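Trade Desk Notes: Origin declarations on mixed consignments

Members who ship assorted goods under one invoice have been sending in the same query since October, and the replies from the desk have not always been consistent. This item sets out the current position for food and drink exporters who combine goods of different origin in a single consignment.

A tariff preference attaches to a product, and the consignment as a whole has no origin of its own. If a pallet carries jam made at home and crackers bought in from a third country, the jam may qualify for the reduced rate and the crackers may not. The origin statement on the invoice has to make that split plain. A statement placed at the foot of the invoice with no reference to line numbers will be read as covering every line above it, and the exporter is then answerable for all of them.

Bingate ran into this in the spring with an invoice of 34 lines. Of those, 17 were originating goods. The statement did not say which, the customs office at the port of entry asked for proof on all 34, and the importer paid the full rate on the whole shipment while the file was open. Justinas Mets, who handles export paperwork at the firm, now marks each originating line with a letter code and repeats the code in the statement. His later shipments have cleared on the first reading.

Three points on the tariff code itself. First, the rule of origin depends on the code, so the code must be settled before origin is worked out. Second, a change in recipe can move a product from one heading to another – added sugar in dried fruit is the usual case – and the old origin finding does not carry over. Third, the importer's code and the exporter's code should match to at least six digits. Where they differ, sort it out by letter before the goods leave.
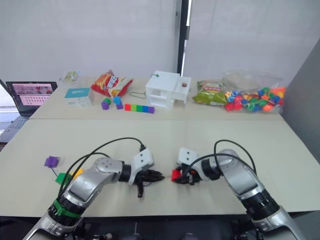
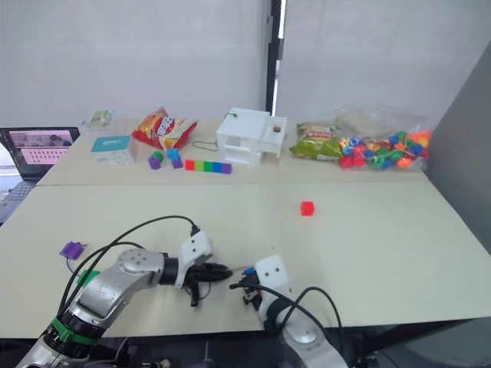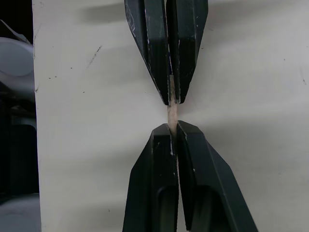
Can one origin statement cover several shipments of the same product?

A single statement can cover repeat shipments if the agreement in question allows it and the statement gives a start date and an end date. The goods must be identical in each shipment, and the exporter must tell the importer at once if the recipe, the supplier or the place of processing changes.

On supplier declarations, Ieva Eglītis at Ukico reports that 215 of the 554 declarations in the firm's file had lapsed when she went through it. None had been flagged by the software, which stored the issue date and left the expiry field blank. A lapsed declaration does not make the goods non-originating, but it leaves the exporter with nothing to show if a check is opened. Replacement declarations can be backdated only as far as the agreement permits, and some suppliers will refuse to sign for past periods at all.

The desk suggests keeping these records together for each product: the recipe or bill of materials by weight and by value, the tariff code of each input, the supplier declaration where one is relied on, and the working that shows how the rule was met. Price changes matter where the rule sets a cap on the value of foreign inputs. Ramanauskas, a maker of fruit cordials, stayed under its cap for years and went over it when the price of imported concentrate rose. The recipe had not changed. Aivar Stankevičius now reruns the figures each quarter and holds back the statement on any line that is close to the limit until the working has been signed off.

Goods that pass through a warehouse in another country need separate care. Most agreements allow storage and splitting under customs control but no further processing. Relabeling is allowed in some and not in others – check the text before booking space at Drokstead or any other transit site. Ask the warehouse for a written record of what was done to the goods while they were there.

Questions on a particular product should go to Triin Tamošiūnaitė at the desk, with the six-digit code and the country of destination in the subject line. Phone hours are Wednesday from 2 p.m. to 4 p.m.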